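Participants wanted: review of draft practice for humanoid robots in kitchens and break rooms
Posted in September by Ostrowski

Trornau is looking for 21 participants to test a draft code of practice for humanoid robots working in shared kitchens. Sessions take place at the Fudham site. The draft covers approach distance, hand position at rest, floor clearance and the stop procedure.

Participants work in pairs with a trained operator. Each pair completes 2 sessions and scores every clause as clear, unclear or not workable. Scores are entered on paper during the session and are not changed afterward. The full draft runs to over 100 clauses; each pair receives a part of it.

Applicants must be adults, able to stand for an hour, and comfortable reading technical English. Experience with robots is not required. People who helped write the draft, or who are employed by Jarnoneck, the supplier of the test units, may not apply.

Clause group 4 applies to work next to appliances. The operator confirms that the floor is clear before the robot moves, and both hands stay in the head camera's view while the robot is within reach of a door. 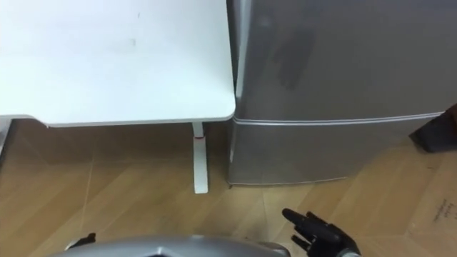 Jarnoneck wrote in response to the first draft that the hand rule was too strict for narrow rooms, and asked that wrist sensors be accepted in place of camera view. Participants will score both wordings.

Payment is 1,140 per pair, made after the second session. Apply in writing to the Fudham office, stating any times of day when you are not available.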